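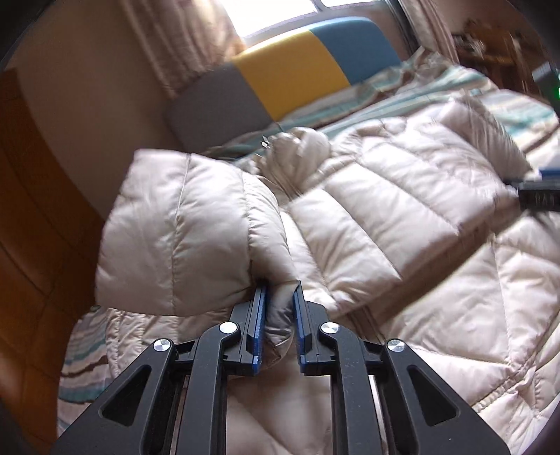

Print this thread | E-mail this thread
Filed under: Grippers & End Effectors > Kits and Reviews

Prultero hand-held gripper kit, worth it for cloth?

vondside_lab
September 5, 2021
Has anyone used the Prultero kit on clothes? We need demos of folding jackets and bedding. The shop page says setup takes 5 minutes, which I doubt.

torque80
Had a pair since December. Closer to an hour the first time. The pads hold thick quilted stuff fine. Thin shirts slip out if you pull sideways.

gal_m
Disagree on shirts. Mine slipped until I tightened the pivot screws, then no trouble. Check all 4 before you blame the pads.

torque80
Mine are tight. I think you got a newer batch of pads.

brasthorpe101
The gripping is OK. My complaint is support. I asked Gál (the reseller) for spare pads and waited some 80 days. For that money I'd print my own fingers.

gal_m
Printed ones flexed too much on a winter coat when I tried it. Depends on your filament I guess.

vondside_lab
Thanks. Puffer jackets are most of our list, so I'll order one pair plus spare pads up front. Does the wrist strap come in the box?

torque80
No, separate item.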